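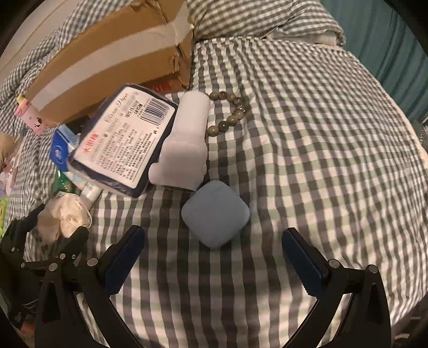

How often does a furnished unit get the full walk-through?
Twice a year, once in March and once in the fall, plus any time a tenant moves out.

FURNISHED UNIT SAFETY CHECK
Gratimton House, Unit 514
Checked by: Drita Dervishi
Copy to: Omprakash Khurana, Borislav Janevski
Oct 9, 2020

Mark each line OK, FIX or N/A. Comments after the dash. Tenant home for the first part, left for work before the kitchen.

ENTRY
Door closes and latches by itself - FIX. Closer is weak, door sits open an inch. Same note as March.
Deadbolt turns from inside without key - OK
Peephole clear - OK
Chain - N/A, taken off, screw holes filled. Paint doesn't match but fine.
Hall light outside door - FIX. Flickers. Ognjen has the bulbs.

SMOKE AND CO ALARMS
Hall smoke alarm, test button - OK, loud
Bedroom smoke alarm, test button - OK on second press. First press nothing. Put in new battery anyway, please watch this one.
CO alarm - OK
Dates on back of alarms - hall one readable, bedroom one painted over. If we can't read it we replace it. Order one.
Tenant knows what the chirp means - yes, told her again

BEDROOM
Window opens all the way - OK, stiff
Window stays up by itself - FIX. Drops. Stick in the track for now, not a real fix, somebody will lose a finger.
Window lock - OK
Outlets, tester in every one - OK except left of closet, reads open ground. FIX, electrician. Taped over, told tenant not to use.
Cords under rug - none
Extension cord used as permanent - yes, brown two-prong one to the lamp. Asked her to swap for a power strip with a breaker. She said ok.
Space heater - N/A, she says none. Radiator works.
Closet rod and shelf - OK
Tall dresser strapped to wall - FIX. Strap is there, not screwed in. Why do we keep finding this. Check 6th floor too.
Bed slats and legs - OK, one slat squeaks
Path from bed to door clear - OK

BATH
GFCI trips and resets - OK
Fan pulls tissue - FIX, barely holds it. Clean grille first then call.
Hot water at sink - reads 120 on my thermometer, OK
Grab bar tight - OK. Pulled hard.
Tub mat - worn smooth on one side, replace
Under sink leak - dry. Old stain from before, same size as last time.
Caulk - starting to go black by the faucet end. Not urgent.

KITCHEN
Burners light, all four - OK, back right slow
Oven door seal - OK
Gas smell - none
Anti-tip bracket on range - FIX. Missing. This is the one I am most unhappy about, range tips if you lean on the open door. Needs doing before anything else on this list.
Range hood filter - greasy, FIX
Extinguisher - OK, needle in green, tag in date. Hanging behind the trash can tho, move it to the hook by the door.
GFCI by sink - OK
Fridge cord - OK
Cleaning stuff stored away from food - OK

LIVING ROOM
Windows - OK both
Blind cords - one long loop left, FIX. Cleat is in the drawer, just needs screwing in.
Bookcase strapped - OK
Carpet edge at kitchen - lifting, trip spot. Tape or tack strip.
TV stand - wobbles but its her own, not ours. Told her.

COMMON, SAME FLOOR
Stairwell door self closes - OK
Exit sign lit - OK
Stairs clear - FIX. Stroller and two boxes on the landing, note left on 516.
Handrail - OK, tight
Emergency light test - ran the test, OK

PARTS TO GET
Range bracket, bedroom smoke alarm, door closer, tub mat, tack strip. Gashi quoted $80 for the closer, Plavby has a simlar one for $75. Get the Plavby one unless Borislav objects. Bracket is cheap anywhere, don't wait on the order.

COMMENTS
Kastriot to do bracket and dresser strap in one visit. Should take him under an hour. Give the tenant a day's notice in writing, she asked for that and she's right.
Electrician for the outlet - Cukumar can't come before the end of the month. Omprakash, ok to call someone else?
Bedroom window is the second one on this floor with bad balances. Worth pricing all of them together instead of one at a time.
Fire drill sheet on back of the door is the old one with the old meeting spot. New one is by the mailboxes, print one for every unit.
Recheck FIX items only, no need to redo the whole form. I kept the key for the stairwell closet, its in my top drawer.

Signed D. Dervishi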